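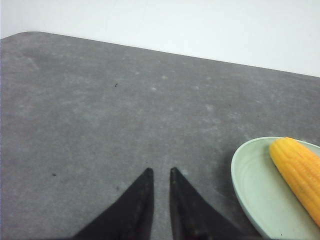
Whether a machine can clear a table is a question this author has been asked often since August. The reply remains a qualified one. Lifting a single item from a plate is within reach of several systems now on trial, Plirora among them. Clearing a whole table after a meal is a different matter — plates overlap, food sticks and crumbs are left behind.

Irén Mészáros of Stutham has kept a log of 3349 attempts at household tasks, of which 957 required a person to step in. Wiping down was the weakest of the 9 chores she recorded. Households considering a purchase are advised to wait.

Last updated: 24th October

This site uses cookies. By continuing to browse, you accept their use.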